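Skip to search Search this blog Go

Teaching a hand to tidy up, one small go at a time

Posted in December by Kirsty Kerr
Last updated: December

I promised my sister I'd write something about what I do all day, and she has been very patient, so put the kettle on. For the past while I've been collecting examples for a learning system we call Ludham, and most of that means sitting at my desk in a pair of tracking gloves, clearing up a dining room that only exists inside the computer.

The idea is simple enough. I move my hand, the simulated hand copies it, and the whole thing is saved as one example. Do that often enough and Ludham starts to get a feel for how a person goes about things - or so we hope! Our target is 2,000 examples before we train again, and I managed 76 yesterday, which I was rather pleased with until my wrist started complaining.

Settimio Lombardi built the rooms, and he does love a bit of decoration. I've grown very fond of the one with the Starry Night sort of painting on the wall, and I always begin with the hand flat on the table by the glass bottle, palm down and fingers spread, so that each example starts from a calm place.
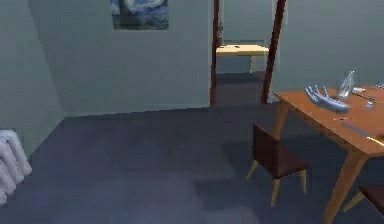 What makes a good example

I used to throw away every wobble. If I reached for something and missed, out it went, and I'd start again feeling a bit cross with myself. Settimio talked me round over a sandwich. He wants the misses kept, so long as I recover from them, as a learner that has only ever seen perfect reaches gets in a terrible muddle the first time it's slightly off.

So now I keep them, with a short note beside each. I work for 15 minutes, then have five away from the desk (usually spent looking for biscuits), and I change the order I do things in after every break. Thin things lying flat are the worst by a mile, and I still haven't found a way of picking them up that I'd want anybody to copy. I'm having another go at those after lunch.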